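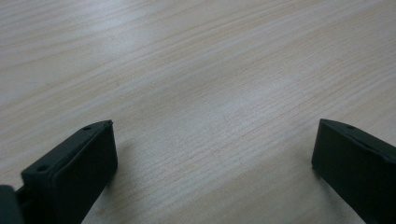

Why does a workshop keep a reorder point as well as an order quantity?
The order quantity sets how much to buy, and the reorder point sets when to buy it. A firm can get one right and still run out of stock through the other.

Unit 3: Inventory control, fixed order systems
Handout, revised April

Terms used in this unit
Lead time: days between placing an order and receiving it.
Safety stock: units held against late delivery or high demand.
Reorder point = (daily demand x lead time) + safety stock.

Case A. Mivitz buys table legs from Pateck and uses 200 a day. Lead time is 3 days. Safety stock is set at one day of use, or 200 units. The reorder point is 600 + 200 = 800. At a count of 2978 no order is placed.

Stock is counted by position, meaning on hand plus on order minus back orders. Students often use the on-hand figure alone and order twice – check this first when an answer looks high.

Materials sold by appearance need separate stock records for each finish. A pale beige wooden tabletop with faint streaks of grain, like the one shown, cannot fill an order for a dark one, even at the same size. Pooling the two under one item number hides a shortage in either. The usual remedy is a finish code added to the item number, with its own reorder point.

Case B. Zakalora supplies tops in two finishes to Moynihan. Demand for the second finish is irregular. Explain why a daily average is a weak basis for its reorder point, and state what further data you would request.
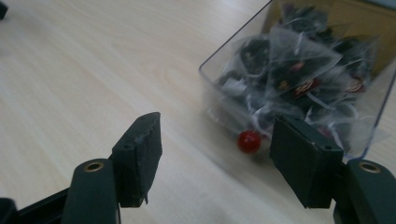 Periodic review replaces the constant count with a count at set intervals. The protection period is then longer: lead time plus the review interval. Safety stock rises with it. Finish still has to be recorded at each count, and light-colored wood with soft grain streaks goes on its own line of the sheet. Review intervals are covered in the next unit.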